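Pleltik Guest Rooms – Frequently Asked Questions

When can I check in?
Check-in starts at 2 in the afternoon. If your train comes earlier, please write to us and we will try to prepare the room before.

How do I get the key?
We send a code for the key box on the morning of your arrival. The box hangs beside the Tavard bakery door, on the left side. The code works for one stay only.

Is there a deposit?
Yes, we ask for 200 dollars. It comes back to your card within 10 days after you leave.

What is in the room?
Every room has bed sheets, towels, a kettle and a small table. There is a sink with a white countertop, and a plastic bin. 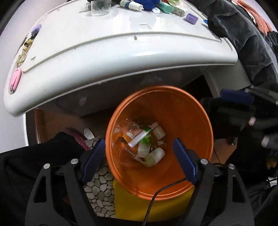
Can I wash my clothes?
There is one washing machine on the ground floor, and all guests share it. Please do not leave your clothes in it overnight. Small things, like socks, are often forgotten there – we keep them until the end of the month.

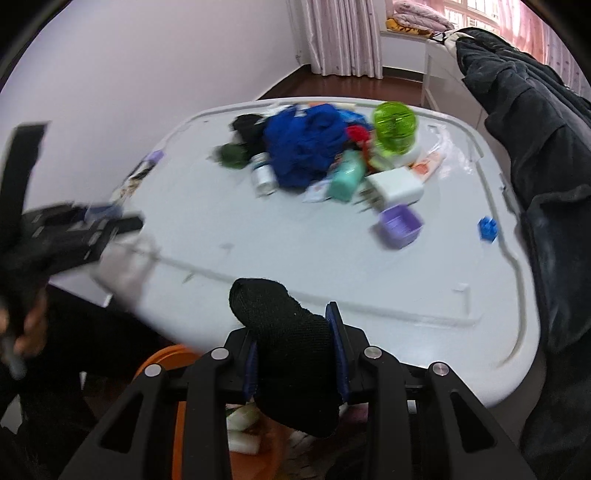 After this we give them to the Skovonar charity shop, so please write to us soon if you miss something. We can mail it to you, but you pay the postage.

Can I bring my dog?
Small dogs are welcome, except in October, when we paint the rooms.

Where can I park?
Parking on Acharya Street is free after six in the evening and on Sundays.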